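Losenthorpe Tabletop Handling Set – README

Welcome, and thank you for reading this before opening the folders! The Losenthorpe set holds 178 short recordings made with a hand-held two-fingered gripper, and these notes cover the house rules we ask everyone at Entwistle to follow, whether you are adding recordings or only borrowing them.

Before you record

Look at the pads first, both of them. A little fuzz is fine by us, but please write "frayed" in the pad column if the edges have gone ragged, and don't trim them halfway through a batch. Open the fingers fully and hold them over bare table for the first 7 frames – it feels slow, I know, but the Sidura checking script looks for that gap.

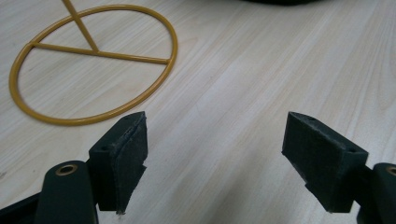
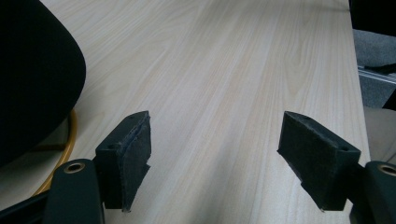
Fingers open over bare table, with fuzzy, frayed pads and something yellow to the left in both views.

Naming and keeping

Batches run from 01 to 19. Numbers are never reused, even for a batch we have withdrawn (13 is the only one so far). Anything left standing on the table goes in the notes column in plain words, colour first, and please put "unclear" if you can't tell what it is – a guess causes far more bother later on.

Sharing

Copies outside Entwistle go through the Ullura request form. Please keep this file with the recordings.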